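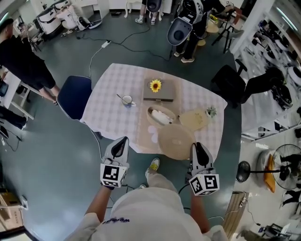
September
By Femi Danladi

Walk-round checklist, Bula room, Pundham
Checked with Ikechukwu Onuoha, who kindly read the list out while I did the looking and the bending down. Started at 4 in the afternoon.

1. Tablecloth sits flat, nothing to catch a sleeve or a knee
OK, with a comment. The lavender and white check is a lovely cheerful thing and I wouldn't want to lose it, but it does hang over the edges, so please give it a little tug all round before anyone sits down and make sure no corner is trapped under a chair leg.

2. Chairs
OK. The navy one can stay by the table, only do push it well in when it isn't being used. I have a bruise on my shin from last month to prove the point.

3. Breakables and small things kept in from the edge
OK. The enamel mug is best kept towards the far side, as is the plant in its white pot. If a spoon is left standing in the mug, turn the handle inwards.

4. Things that can roll
Needs attention. Anything round that is stood up on its edge should be laid flat at the end of the session, and I mean the rope as well. It's heavier than people expect when it lands on a foot (ask Ikechukwu!).
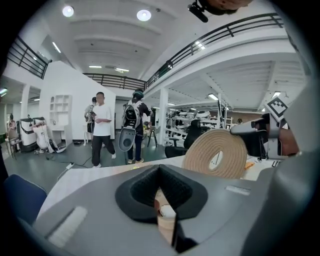

Item 4: braided rope coil standing on its edge on the white tabletop.

5. Upper level railings
OK from below. We looked along the black railings from the floor and saw nothing hung over them, which was a relief after the coats last winter. Uzor will be asked to test the fixings by hand, and I'll add the result when it comes.

6. Lighting
OK. Ceiling lights and the ones under the upper level were all working for us. Two spare tubes are in the cupboard, so there's no need to order more.

7. Cables and plugs on the floor
Needs attention. I'd like the white lead beside the table, with its adapter, moved closer in or taped down, whichever is easier on the day. It's pale enough to notice on that floor if you happen to be looking down, but people coming across with their hands full generally aren't. 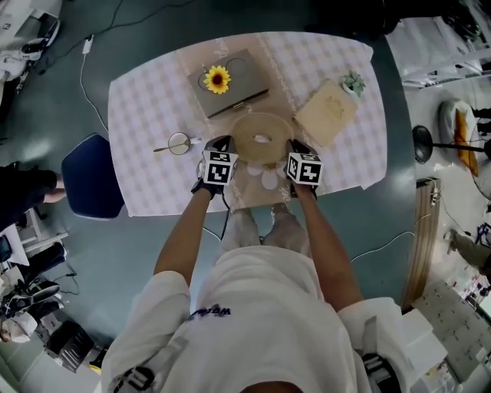 The same goes for bags and shoes, which really do belong on the shelf or tucked right in against it. I know it's a nuisance when you've only popped in for ten minutes, and I'm as guilty as anyone.

8. Mirror and lidded box
OK. Run a cloth round the edge of the hand mirror and feel for chips through the cloth, never with a bare finger. Keep the clasp on the box shut. The sunflower is welcome to go on living on the lid.

Still to do: items 4 and 7, plus Uzor's note for item 5. Ikechukwu has filed the signed copy in the Kutavard folder as sheet 1,012, and there's a blank one behind it for whoever does the next round.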